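Jilby (babbling game)

Jilby is a turn-taking sound game played between a caregiver and a baby or young toddler, usually from the age the child starts stringing syllables together. No equipment. The adult repeats whatever sound the child makes, waits, then changes one part of it. Known as zavum in some families, though zavum is sometimes kept for the version with clapping (see Variants).

Name

From a nonsense word, "jilby", used in a parent newsletter put out in the town of Verkent. Spelling varies. "Jilbee" and "gilby" both turn up in older handouts. The word has no meaning outside the game and many children who play it end up using it as a word for "again" or "more".

How it is played

Adult and child sit face to face, close enough for the child to see the mouth. Floor, high chair, bath, all fine. The child goes first. Any sound counts, including raspberries and coughs. The adult copies it back at the same speed and pitch, then stops and waits. The wait is the hard part for most grown-ups, who tend to jump in to early.

After a few rounds the adult changes one thing. "Ba ba ba" might come back as "ba ba boo". If the child copies the change, or laughs, or just stares at the adult's mouth, the round goes on. If the child looks away it's over. Turning the head, rubbing the eyes and arching the back are all treated as a stop.

Rounds are short. Two minutes is plenty for a baby under a year. Toddlers may want much longer and often want the same sound every time.

Variants

Zavum. One clap per syllable. Better for kids who can already sit without help. Gets loud.

Yu. A quiet form for bedtime, held on a single long vowel, usually "yoo", with the adult dropping the pitch a little each turn. Played in the dark in some homes, so no mouth-watching.
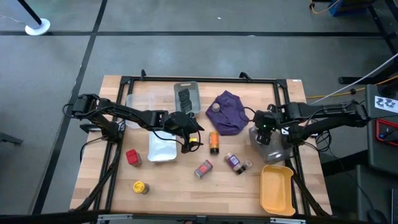

Name jilby. For older toddlers who have some words. The adult uses the name of a person or pet and swaps the first sound. Many two-year-olds find this extremly funny, some get upset and insist on the right name. In that case, drop it.

Sibling play is common too. Older brothers and sisters are often good at the copying part and bad at the waiting part.

In Verkent

A yearly drop-in session is held in July. Parents bring a blanket. Songs first, then jilby in pairs, then snacks. Babies who fall asleep are left to sleep.

Criticism

Some parents find the copying silly or tiring, and a few worry that repeating baby sounds will hold back real words. Supporters answer that the game takes up only a small part of the day and that normal talk goes on around it. Not a speech treatment. Concerns about a child's speech or hearing are a matter for a doctor.

See also: Peekaboo; Pat-a-cake; Babbling; Nursery rhyme

Last edited May 31, 2026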